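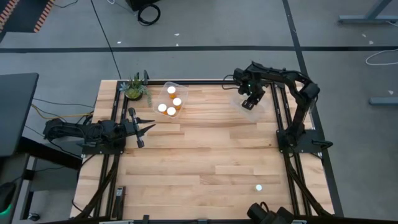
Two robot arms mounted on opposite sides of a wooden tabletop.

Unit 4: Borders, visas and who decides
Course notes, Maite Pastor

Read these notes before the seminar. The reading pack has the longer extracts. Bring your copy of the Voraleo case, as we will work from the paragraph numbers.

1. Where the power sits

In a federal country, control over who enters usually belongs to the national government. States and provinces may have a say in selecting skilled workers, and they pay for much of what comes after arrival (schools, hospitals, housing), but they do not normally decide who gets a visa. A good deal of the political argument in this area comes from that split. The government that sets the intake is often a different one from the government that gets the bill.

Within the national government there are three places to look. Parliament passes the act. The minister makes regulations under it and may hold personal powers to grant or refuse. Officers in the department make nearly all of the day-to-day decisions, following policy manuals that are not law but are treated in practice as if they were.

When you read a news story about a "change to the rules", work out first which of these has changed. An amended manual can take effect overnight. An amended act can take a year or more.

2. Terms you need

Migrant: a general word for a person who moves to live somewhere else. It has no fixed legal meaning in most systems.

Asylum seeker: a person who has asked for protection and has not yet had a final decision.

Refugee: a person who meets the definition in the 1951 Convention. Recognition confirms the status and does not create it.

Temporary resident: a person allowed in for a limited time, usually on conditions about work or study.

Removal: being required to leave. Some systems keep "deportation" for cases that follow a criminal conviction, so check before you use the two words as if they meant the same thing.

3. The Voraleo case

Voraleo is the inland town we use throughout the unit. Its largest employer, Grube, runs a packing works and applied to bring in 200 workers on temporary visas. The local council supported the application. The regional labour office objected, saying that wages had been set too low to attract people already living in the district.

The department approved 66 places and gave short reasons. Grube asked for a review. So did a residents' group, which argued that no places should have been approved until the housing study was finished.

Points to note from the file:

The reasons at paragraph 22 mention housing once and do not say what weight it was given.

The council's letter was written before the wage figures were released. The officer quotes it as though it came after.

Grube's offer to house workers on site appears in the application but not in the decision.

4. Politics around a decision

Members from the governing party rarely attack their own minister in public. When they do, look at the seat they hold and how close the next election is. A member from a border or farming district may back the government's overall plan and still say it is moving too slowly on the local problem. Reporters often write this up as a split in the party. Sometimes it is one, but read the whole statement and check how the member voted.

Watch numbers too. A monthly count of people stopped at a border may include the same person more than once. A count of visas granted says nothing on its own about how many people arrived, or how many left.

5. For the seminar

Work in groups of 2. One person takes Grube's side on review and the other takes the residents' group. Prepare half a page each, covering:

the strongest ground for setting the decision aside
the remedy you want
one fact in the file that hurts your side

The written exercise is due in April. Late work goes through the faculty office. Please don't email it to me.

Next unit: detention, time limits and the role of the courts. Read chapter 5 up to the heading "Habeas corpus".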